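4.2 Placing and loading the block bin

The Tresto bin is a sloped metal trough with an open top. It is used on a bench or tabletop to hold blocks before sorting. Fit the bin before you open the block pack.

1. Clear the tabletop and wipe it down.
2. Set the bin flat, with the tall wall at the back.
3. Press on each corner of the rim in turn. If the bin rocks, move it or shim the table leg.
4. Check that the two holes in the floor are clear. Do not plug them.
5. Take one set of blocks from the pack (part 1256, two colors).
6. Lower the blocks onto the floor of the bin by hand. Do not drop them from the rim.
7. Spread the blocks so that they rest on the floor and not on the sloped walls. They do not need to be lined up.

CAUTION: The rim can have sharp spots. Wear gloves when lifting the bin.

NOTE: Stains and scuffs on the paint do not affect use. Replace the bin if the floor is bent or a wall is cracked.

NOTE: Worn edges on the blocks are normal. Replace a block if it is split or if its color can no longer be told from the other.

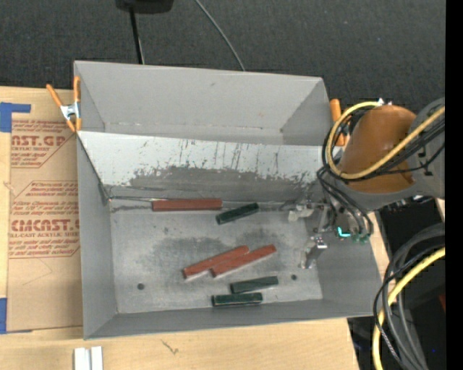 Figure 2. Bin on tabletop with three reddish-brown and three dark green blocks.

8. Write the bin number on the log sheet and go to Section 4.3, Sorting by Color.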